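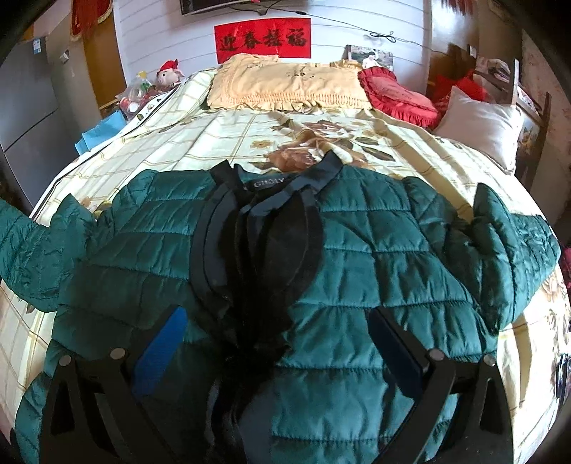

Halusau dataset builder / pose rows don't match video rows, jacket folding batch
Status: Closed (fix merged, docs pending)
Component: Edik (pose tracking), Bugti (masks), Halusau (builder)
Opened by: Rizwan Gazi, Vekdale
Priority: High, then Medium after workaround

Problem as reported

Builder runs clean on the August jacket batch. No errors, no warnings, green check. But when I replay the built episodes the gripper close comes late against the video. Fingers are already shut on the jacket and the width label still says open. Policy trained on it grabs air above the sleeve in replay, then closes. Took me half a day blaming the trainer.

Batch is 139 episodes, all the same task: jacket on bed, face down, fold the sleeves in, fold up. 7 episodes look bad so far by eye. The rest look ok but I have not watched all of them to the end.

Worst one: video 308 frames, pose file 300 rows. Builder output says 300 steps and is happy about it.

Expected: either it refuses to build or it lines things up by time.
Got: silently lined up by row number, tail of the video thrown away.

Can't share the raw folder outside but I can attach stills and logs.

Steps to reproduce

Run Bugti mask pass with the default gripper profile
Run Edik on the masked video
Run halusau build with strict off (this is the default, why)
Open the viewer, scrub to the first close, compare the width trace with the fingers

Environment

Stock profile, lens calibration from the same week, pose and width both logged at video rate. Same machine as the towel batch, which built fine. Nothing updated in between that I know of. Checked the package list, only the viewer changed.

Support, 9:40
Thanks, clear report. Few things please:
The Edik log for the worst episode with verbose on.
The mask overlay for any stretch where the width is wrong.
Does the row gap sit in one place or is it spread out?
Also did you run with the map from the room scan or let each episode build its own?

Rizwan, 10:15
Room scan map, same one for all. Log attached. Gap is NOT spread out. All eight missing rows are in one run in the middle, right when the fingers go down on the jacket. Edik goes TRACKING, LOST, RELOCALIZED and the LOST rows just aren't in the file. Before the gap everything lines up, after the gap everything is off by eight. So late close makes sense, the width file has all 308 and gets cut to match the pose... wait no. That would make the width right and the pose early. Let me look again.

Rizwan, 10:50
Ok, so the builder drops the rows from the width file by the pose row's index AND reindexes the video from the timestamps in the pose header. Video follows pose time, width follows row number. Video is ahead of width by eight after the gap. That matches what I see. Two different rules in one function, great.

Support, 11:05
Confirmed in the code, you read it right. Width join is positional, video join is by timestamp. We'll split this into two issues:
(a) builder joins width by position
(b) Edik loses tracking at contact on this batch
First one is ours and easy. For the second we need the overlays, tracking shouldn't die in a room with that much texture on the walls.

Rizwan, 11:30
Overlays are interesting. Bugti's gripper mask grows. On the towel batch it stays put on the fingers. Here it leaks. Jacket is dark teal, collar lining is black and fuzzy and the fingers are black too, so once the fingers come down either side of the collar the mask runs across from one finger to the other and keeps going up the collar. From there it takes bits of the shadow between the puffed channels. In the bad stretch it covers most of the jacket and a good part of the duvet around it.

So Edik gets a hole where the bottom of the picture should be. And the top is banner, wall, pillows, should still be enough?? but it's not keeping enough of those either.

Support, 11:45
Check whether the features it keeps are all on the far wall. If everything it tracks is far away and the motion is a short push down, translation is poorly held and our jump check rejects the pose. It isn't lost in the usual sense, it just doesn't trust itself. Print reject_reason.

Rizwan, 12:20
reject_reason = baseline on all eight. So yes. Near stuff masked out, far stuff only, jump check kills it.

Also looked at the other six bad ones. Same thing on each, reason is baseline every time. Some are at the collar, some at the cuff. One I want you to look at seperately though, because there's a hand in it as well.

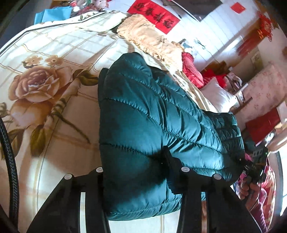 Raw still, no overlay. Fingers on the jacket, black cuff or hem lower right, hand next to it, cable at the left edge.

On this one the mask has three problems at once:
It jumps from the right finger toward the black cuff or hem.
It does not cover the cable on the left at all. The cable hangs with the gripper so it should be masked, right now Edik happily puts features on it, and they don't move with the room.
Hand isn't masked. I thought the people class was on by default.

Support, 13:10
People class is off in the default gripper profile, yes. It was switched off to save time on solo recordings. Turn it on with mask.people = true. The hand near the jacket is small in view but it moves on its own, so worth removing.

Cable: static mask. The gripper profile ships with finger outlines only. You can paint your own, one polygon over the strip where the cable sits, and pass it as static_extra. Don't make it tight, it sways.

For the leak, two options. Quick one: stop using the learned mask for the fingers and use the static outline plus the width reading to place them. You already log width so the outline can open and close with it. Slow one: retrain Bugti's finger head with dark cloth. Try the quick one.

Rizwan, 13:25
Does the outline mode need the width to be right? because my width is what's broken

Support, 13:30
Your width file is fine, only the join in the builder is broken. Bugti reads the raw file.

Rizwan, 13:32
right. ok. eating, then trying

Rizwan, 14:40
Outline mode on, people on, static_extra painted. Reran the worst episode.
Pose rows: 308. No LOST. reject_reason empty for the whole file.
Reran the other six. Five clean. One still drops rows, but fewer, and in a different place from before.

Attaching a still from the one that still fails. It's the lift part, fingers closed, jacket bunched up in a column in front of the grip.

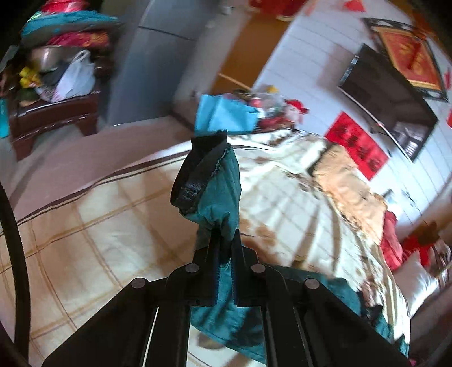
Still failing with outline mode. Garment pinched and lifted, black strap at the top of the bunch.

Mask is good here!! Outline sits on the fingers, cable strip is covered, doesn't run up the black strap any more (old mask did, all of it). So this is not the leak. I think now it's the cloth itself. It's held by the gripper so it travels with the camera, and it takes up a chunk of the middle. Features stick to the seam and the strap and those say "not moving" while the bed and the wall say "moving". Then there's the TV, dark screen with a reflection in it, some tracks on that too and they slide.

Support, 15:05
Agree with the reading. Held object moving with the camera is the classic bad case and the outlier step usually handles it, but not when the held thing has the strongest corners near the middle. Set edik.center_weight lower, and edik.rigid_vote = map_only, so that only features already in the room scan get a vote. The jacket isn't in your room scan, right?

Rizwan, 15:10
Checking. There was a jacket on the bed in the scan I think

Rizwan, 15:25
Yep. It's in the map. Map has points on the jacket and on the top side of the duvet. Duvet moves a bit between episodes too, so those points are garbage as well. That's probably half of why near features got rejected in the first place.

Support, 15:35
Delete map points on the bed top with the box tool. Keep wall, door, bed frame, furniture. Then map_only. No need to rescan if the rest of the room hasn't been moved around.

Rizwan, 16:20
Boxed out the bed. Box tool snaps to the floor plane and wouldn't let me tilt it, so I took some of the bed frame with it, whatever, enough left.

Result on the last bad one: 308 in, 308 out. no wait that's the first one again, wrong folder open. Last bad one: rows match video too, just checked. No LOST.

Running the full batch tonight with the same settings. Config below in case anyone else has dark puffy stuff:

bugti.finger_mode = outline
bugti.outline_from = width
mask.people = true
mask.static_extra = cable_left.png
edik.rigid_vote = map_only
edik.center_weight = low
halusau.build.strict = true

Support, 16:45
Builder fix is in review. Width, pose and video all join on timestamp now. Missing pose rows up to a short gap get interpolated and flagged in the episode header, longer gaps fail the build when strict is on. With strict off you get a warning with the episode name and the gap position. We're also talking about making strict the default, can't promise for this release.

Rizwan, next morning, 8:55
Full batch done. All 139 build with strict on. Row counts match on every one, wrote a small script to compare. Went through the old 7 in the viewer, close lines up with the fingers on all of them.

One thing: outline mode lags a touch on very fast closes, thin sliver of finger shows outside the mask while it's moving. Edik doesn't seem to care. Leaving it.

Also please fix the box tool.

Support, 9:20
Sliver is the width filter, you can shorten it with outline_lag, but if tracking holds leave it be. Box tool tilt filed as its own ticket and linked here.

Builder patch merged. After you update you need to clear the build cache once, or it will reuse the old joined files and you'll think nothing changed.

Rizwan, 10:05
Updated, didn't clear the cache, thought nothing changed. Cleared it. Good now. Old broken checkpoints deleted on our side, retraining from the new build. Fine to close.

Closing notes (support)
Cause 1: width joined by row number in the Halusau builder. Fixed.
Cause 2: Bugti finger mask spread onto black collar and cuff, near features lost, Edik rejected poses on baseline. Workaround: outline mode. Dark cloth added to the list for the next mask training.
Cause 3: jacket and bedding points in the room map. User side, but the scan guide doesn't say to clear the bed first. Docs change open, assigned.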